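TRURNA, MARCH. The city council of Trurna has adopted new rules for the work of journalists in the city hall, the press service of the council informed. The rules will be in force from the beginning of April and they concern accreditation, access to committee meetings and the order of questions at the monthly press conference of the mayor.

The mayor, Lauri Jääskeläinen, presented the document at a morning meeting with representatives of local and regional media. He thanked the journalists for their patience during the winter, when the press room on the second floor was closed for repair and the briefings were held in the lobby. "I know that it was not easy to work there, with the doors opening all the time and people coming for their parking permits," the mayor said. "We have listened to your complaints and some of them were fully correct."

Until now, every journalist who wished to attend a council session had to send a written request two days before. Under the new rules, accreditation will be given for the whole year. The application form has one page and can be sent by e-mail or left at the reception desk. Freelance authors may also apply if they can show three publications from the last 12 months. The council will answer within five working days, and a refusal must be given in writing with the reason.
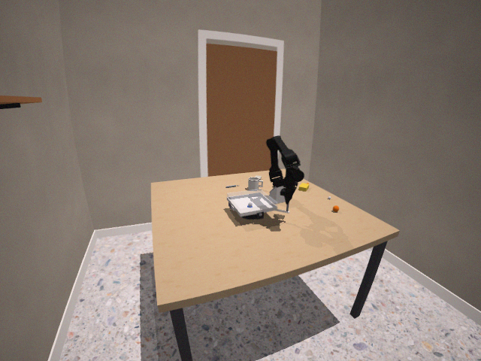
The monthly press conference will also change its form. It will begin at 10 in the morning and will last one hour, with the first ten minutes for the mayor's statement and the rest for questions. Each editorial office can ask one question and one follow-up before the microphone goes further. The high podium, which the media criticized many times, will not be used anymore, and the mayor and his deputies will sit at the same level as the journalists. The council wants simple furniture for this purpose, a light wooden table on dark legs and ordinary chairs, and it does not plan to order anything special. The city budget has 3000 euros for the press room this year, and most of this sum is already intended for sound equipment.

The sound was the most frequent complaint in the survey which the press service made in the autumn. Journalists from radio stations wrote that they could not use the recordings from the lobby at all. The new equipment will allow them to connect directly, and the full recording of each press conference will be placed on the website of the council on the same day. The written transcript will follow within three working days.

A separate part of the rules is about committee meetings. Committees on budget, transport and schools will be open to accredited media by default. A committee can close its doors only by a vote, and the result of the vote must be entered in the minutes. Before, the chairperson could decide about it alone. The regional newspaper Zastico wrote last year that the budget committee was closed to the press on four occasions and that no explanation was given. The council did not dispute this report.

The discussion in the council chamber took almost two hours. The members of the opposition supported the text in general but they asked for two changes. The first one, about the obligation to publish the agenda of each committee 24 hours earlier, was accepted. The second one, about a paid place for a student reporter from the college in Grirley, was sent back to the culture department and may return before summer.

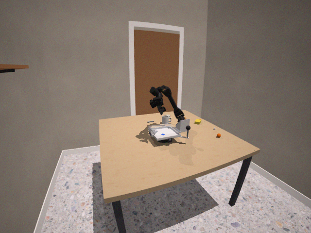

Afonso Rebelo told the meeting that he welcomed the open committees but could not agree with the limit of one question and one follow-up. In his opinion, a small newspaper with one reporter often prepares for weeks on one topic, and two questions are not enough to receive a real answer from an office that does not want to give it. He asked the council to let journalists pass their turn to a colleague from another newspaper. He also said that the written answers of the city departments come too late, sometimes after the issue is already printed.

The mayor replied that passing the turn is not forbidden by the rules and that he has nothing against it. Concerning the written answers, he promised that the departments will have a term of seven days, and for simple factual questions two days. If a department needs more time, it must inform the journalist and name the new date.

The rules also mention larger public events. For the open-air hearing on the Brophy bridge, which is planned for May, the city expects 500 residents, and 80 seats near the stage will be reserved for media, interpreters and persons with reduced mobility. At the last hearing of this kind 200 people came, and a part of the press had to stand behind the fence. Parking for television vehicles will be given on the north side of the square.

The accreditations that were issued for the current quarter remain valid until the end of June. After this they must be replaced by the new annual card, which is free of charge. Applications are accepted at the press service of the council every working day from 9 a.m. to 4 p.m. The full text of the rules is available at the reception desk and will be published in the city bulletin.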